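원목 상판 관리 요령: 오일 마감, 얼룩, 흠집, 계절별 점검

최종 수정 2026년 1월 20일
정리: Viorica Grecu / 검토: Sânziana Ursu

적용 범위

이 글은 식탁, 작업대, 책상 등 실내에서 쓰는 목재 상판의 일상 관리와 간단한 보수를 다룬다. 대상은 원목 집성판과 두께 2밀리미터 이상의 무늬목을 붙인 판이다. 필름지나 멜라민을 입힌 판은 표면 구조가 달라 연마와 오일 도포 항목을 적용할 수 없다. 옻칠, 셸락, 오래된 니트로셀룰로오스 래커로 마감한 고가구도 제외한다.

마감 종류 확인

보수 방법은 수종보다 마감 종류에 따라 달라진다. 상판 뒷면이나 다리가 붙는 안쪽처럼 눈에 띄지 않는 곳에서 먼저 확인한다.

물방울 시험. 물을 한 방울 떨어뜨리고 10분 둔다. 방울이 둥글게 남고 닦은 뒤 색 변화가 없으면 도막형 마감(폴리우레탄, 수성 바니시)이거나 상태가 좋은 오일 마감이다. 색이 진해지면 오일층이 닳았거나 무도장 상태다.

알코올 시험. 면봉에 소독용 알코올을 묻혀 한 점에 대고 1분 기다린다. 표면이 끈적해지면 셸락 계열로 보고 작업을 중단한다. 변화가 없으면 폴리우레탄이나 경화형 오일일 가능성이 크다.

손톱 시험. 모서리 안쪽을 손톱으로 가볍게 긁는다. 흰 가루나 밀린 자국이 생기면 왁스층이 있다. 왁스 위에는 오일이 스며들지 않으므로 미네랄 스피릿으로 먼저 제거한다.

일상 청소

마른 극세사 천으로 먼지를 걷어낸 다음 물기를 꼭 짠 천으로 나뭇결 방향을 따라 닦는다. 마지막은 반드시 마른 천이다. 순서를 바꾸면 모래 성분의 먼지가 물에 엉겨 미세 흠집을 만든다.

기름때에는 중성 세제를 쓴다. 미지근한 물 1리터에 세제 5밀리리터면 충분하다. 농도를 높여도 세척력은 크게 늘지 않고 잔류물만 남는다.

쓰지 말아야 할 것은 다음과 같다.

- 염소계 표백제: 목재의 색소를 불균일하게 빼고 섬유를 약하게 한다.
- 멜라민 스펀지: 연마재로 작용해 도막의 광택을 국부적으로 죽인다.
- 원액 식초: 오일 마감을 무르게 하고 철물 주변을 부식시킨다.
- 스팀 청소기: 접합부의 접착제를 열화시킨다.
- 실리콘이 든 광택 스프레이: 이후의 재도장에서 도료가 튀는 원인이 된다.

베이킹소다도 주의 대상이다. 약알칼리성이므로 참나무나 호두나무처럼 타닌이 많은 수종에서는 갈색 반점을 남길 수 있다.

물얼룩

흰 얼룩과 검은 얼룩은 원인과 처리가 다르다. 흰 얼룩은 수분이나 열이 마감층 안에 머문 것이고, 검은 얼룩은 수분이 목재까지 내려가 타닌과 철분이 반응한 것이다.

흰 얼룩의 처리

1. 얼룩 위에 마른 면포를 두 겹으로 깐다.
2. 다리미를 스팀 없이 가장 낮은 온도로 맞춘다.
3. 5초 누르고 들어 올려 확인한다. 한 자리에 오래 두지 않는다.
4. 얼룩이 옅어지면 같은 동작을 반복하되 열 번을 넘기지 않는다.
5. 완전히 식힌 뒤 광택 차이를 확인하고, 필요하면 왁스를 얇게 바른다.

생긴 지 하루가 안 된 흰 얼룩은 통풍만으로 사라지는 경우가 있으므로 다음 날까지 기다려 본다.

검은 얼룩의 처리

마감층을 걷어내야 약제가 닿는다. 180번 사포로 얼룩 주변까지 넓게 연마한 뒤 옥살산 수용액을 붓으로 바른다. 희석 비율은 제품 표시를 따른다. 20분 뒤 깨끗한 물로 닦아내고, 같은 과정을 두 번까지 되풀이할 수 있다. 옥살산은 독성이 있으므로 니트릴 장갑과 보안경을 착용하고, 마른 뒤 생기는 결정 가루를 흡입하지 않도록 방진 마스크를 쓴다. 약제가 남은 상태에서 연마하지 않는다.

눌린 자국과 긁힌 자국

섬유가 눌렸을 뿐 끊어지지 않은 자국은 수증기로 복원된다. 눌린 부분에 물을 몇 방울 떨어뜨려 15분 흡수시킨 뒤, 젖은 천을 덮고 중간 온도의 다리미 끝을 3초씩 댄다. 도막형 마감에서는 수분이 침투하지 못해 효과가 없다. 무늬목 판은 접착층이 들뜰 수 있으므로 시도하지 않는다.

얕게 긁힌 자국은 깊이에 따라 나눈다.

- 마감층에만 생긴 자국: 0000번 강모에 페이스트 왁스를 묻혀 결 방향으로 문지른다. 수성 마감에는 강모 대신 회색 부직포 연마재를 쓴다. 강모 조각이 남으면 녹이 슨다.
- 목재까지 들어간 자국: 240번으로 주변을 고르게 연마하고 오일을 다시 바른다.
- 손톱이 걸리는 깊은 자국: 경질 왁스를 녹여 채우고 플라스틱 헤라로 깎아낸다. 색은 바탕에서 가장 어두운 결에 맞춘다. 밝은 쪽에 맞추면 보수한 곳이 도드라진다.

오일 재도포

사용량이 많은 식탁은 6개월, 책상은 12개월을 기준으로 삼되, 물방울 시험 결과가 우선이다. 작업 온도는 15도에서 25도 사이, 상대습도는 65퍼센트 이하가 적당하다.

1. 상판을 비우고 중성 세제로 닦은 뒤 24시간 건조한다.
2. 240번 사포로 결 방향을 따라 전체를 고르게 연마한다. 부분만 연마하면 흡수량이 달라 색 차이가 난다.
3. 분진을 진공청소기로 흡입하고 정전 포로 한 번 더 닦는다.
4. 오일을 젓는다. 흔들면 기포가 생긴다.
5. 보풀 없는 면포로 얇게 펴 바른다.
6. 15분 뒤 표면에 남은 오일을 전부 닦아낸다.
7. 제품이 정한 시간만큼 건조한 뒤 320번으로 가볍게 문지르고 2차 도포를 한다.
8. 2차 도포 후 일주일 동안은 물기와 뜨거운 그릇을 피한다.

끈적임의 원인은 대개 6번 단계에서 닦아내기가 부족한 것이다. 이미 끈적한 표면은 같은 오일을 소량 묻힌 천으로 문질러 풀어낸 뒤 바로 마른 천으로 닦는다. 경화가 진행되어 풀리지 않으면 미네랄 스피릿을 쓴다.

도포량은 면적에서 계산한다. 길이 881밀리미터, 폭 755밀리미터인 상판의 윗면은 0.67제곱미터다. 1회에 제곱미터당 40밀리리터를 쓴다고 보면 27밀리리터, 2회에 54밀리리터가 든다. 200밀리리터 용기 하나면 윗면과 뒷면을 두 번씩 바르고도 남는다. 뒷면을 생략하면 양면의 흡습 속도가 달라져 휨이 생기기 쉽다.

오일 천의 폐기

아마인유나 동유처럼 건성유가 든 제품을 닦은 천은 산화열로 자연 발화할 수 있다. 뭉쳐서 쓰레기통에 넣지 않는다. 물에 완전히 적셔 뚜껑이 있는 금속 통에 넣거나, 불연성 바닥에 한 장씩 펼쳐 완전히 굳힌 다음 버린다. 연마 분진이 묻은 천도 같은 방식으로 처리한다.

제품별 메모

다음은 작성자가 보유한 제품에 대한 기록이며 다른 제품과의 비교 시험은 아니다.

Lilar 하드왁스 오일 무광: 점도가 높아 붓보다 흰색 부직포 패드가 낫다. 건조 12시간. 참나무에서는 색이 한 단계 진해진다. 개봉 후에는 용기 입구의 도료를 닦고 닫아야 뚜껑이 붙지 않는다.

Raslow 원형 연마지: 240번과 320번만 사용했다. 타공 위치가 구형 샌더의 패드와 어긋나므로 흡진 효율이 떨어진다. 손 연마용으로 잘라 쓰는 데는 문제가 없다.

Matoušek 카드 스크레이퍼: 두께 0.8밀리미터. 굳은 오일 자국을 얇게 깎아낼 때 쓴다. 날 세우기는 줄, 숫돌, 버니셔 순서로 한다.

습도와 변형

목재는 결 방향으로는 거의 변하지 않고 폭 방향으로 늘고 준다. 난방을 시작하는 10월부터 실내 습도가 떨어지므로 이 시기에 습도계를 상판 높이에 두고 확인한다. 권장 범위는 40에서 60퍼센트다. 30퍼센트 아래가 오래 이어지면 마구리면부터 갈라진다.

점검 항목은 다음과 같다.

- 상판 고정 철물: 폭 방향 유격이 있는 8자 철물이나 Z형 철물인지 확인한다. 일반 나사로 양쪽을 모두 고정한 상판은 수축할 때 갈라진다.
- 마구리면: 오일을 한 번 더 바른다. 흡수량이 윗면의 몇 배에 이른다.
- 평면도: 곧은 자를 폭 방향으로 대고 중앙의 틈을 틈새 게이지로 잰다. 2밀리미터를 넘으면 철물을 풀고 양면의 습도 조건을 맞춘 뒤 다시 잰다.
- 열원과의 거리: 라디에이터나 온풍 출구에서 1미터 이상 띄운다.

벽면에 붙여 쓰는 상판

벽이나 패널에 둘러싸인 상판은 뒤쪽 가장자리 관리가 어렵다. 먼지와 물기가 모이고 통풍이 나쁘며 팽창할 여유도 부족하다. 원목 상판은 벽과의 사이에 5밀리미터의 틈을 두고, 틈을 가릴 때는 마감재를 상판과 벽 가운데 한쪽에만 고정한다. 양쪽에 모두 붙이면 상판이 움직일 때 접착부가 찢어진다.

뒤쪽에 금속 마감재나 기둥이 닿는 경우 접촉면에 물기가 남지 않게 한다. 철제 부품은 타닌과 만나 검은 얼룩을 만든다. 알루미늄은 같은 얼룩을 만들지 않으나 고정 나사가 철제일 수 있으므로 스테인리스 나사로 바꾸는 것이 좋다. 모서리 청소에는 폭이 좁은 마른 붓을 쓰고 진공청소기의 틈새 노즐로 마무리한다. 안쪽 구석은 물방울 시험에서 빠지기 쉬우니 앞쪽과 따로 시험한다.

목재 상판의 뒤쪽 가장자리에 얇은 금속 띠를 두르고 밝은색 패널 벽으로 둘러싼 배치

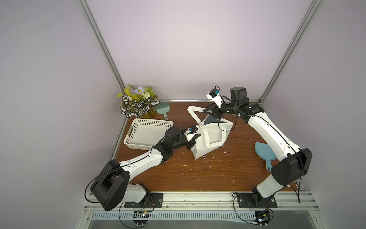 공구와 소모품 보관

사포는 번호별로 나누어 평평하게 눌러 보관한다. 습기를 먹으면 말려서 써도 입자가 쉽게 떨어진다. 샌더에 쓰던 원형 연마지는 뒷면에 번호를 적어 두면 섞이지 않는다.

오일은 용기 안의 공기와 닿아 굳는다. 절반 이상 쓴 뒤에는 작은 유리병에 가득 채워 옮기고, 제품명과 개봉일을 적는다. 표면에 막이 생긴 오일은 막을 걷고 체로 거른 뒤 자투리 목재에 먼저 발라 본다. 24시간 뒤에도 굳지 않으면 폐기한다.

작성자는 소모품을 Juretport 수납함에 넣어 쓴다. 칸막이 간격이 원형 연마지 지름보다 조금 넓어 세워 넣으면 휜다. 눕혀 쌓고 위에 합판 조각을 얹는다.

점검 주기표

매일: 마른 천으로 먼지 제거, 엎지른 액체는 즉시 제거
매주: 물기를 짠 천으로 닦고 마른 천으로 마무리
3개월: 물방울 시험, 가장자리와 구석 확인
6개월: 식탁 오일 재도포 여부 판단, 고정 철물 조임 상태 확인
12개월: 책상 오일 재도포 여부 판단, 뒷면과 마구리면 점검, 평면도 측정
난방 시작 시: 습도계 확인, 열원과의 거리 확인

자주 들어오는 문의

식용유를 발라도 되는가. 올리브유와 대두유는 목재 안에서 충분히 굳지 않고 산패해 냄새가 난다. 도마에는 식품용 미네랄 오일을 쓰고, 식탁 상판에는 경화형 오일을 쓴다.

폴리우레탄 도막 위에 오일을 바를 수 있는가. 스며들지 않고 표면에 남아 끈적해진다. 오일 마감으로 바꾸려면 120번부터 시작해 도막을 전부 제거한다.

샌더가 없어도 되는가. 재도포 전의 가벼운 연마는 코르크 블록과 사포로 충분하다. 도막 전체를 벗기는 작업에는 궤도형 샌더를 권한다. 벨트 샌더는 무늬목 판에 쓰지 않는다.

새 상판에서 결이 거칠게 일어난다. 첫 물걸레질로 섬유가 선 것이다. 완전히 말린 뒤 320번으로 결 방향을 따라 가볍게 한두 번 밀고 오일을 얇게 한 번 바른다.

변경 내역

검은 얼룩 항목에 보호구 착용 내용을 추가함. 도포량 계산을 양면 기준으로 고침. 멜라민 스펀지를 금지 목록으로 옮김.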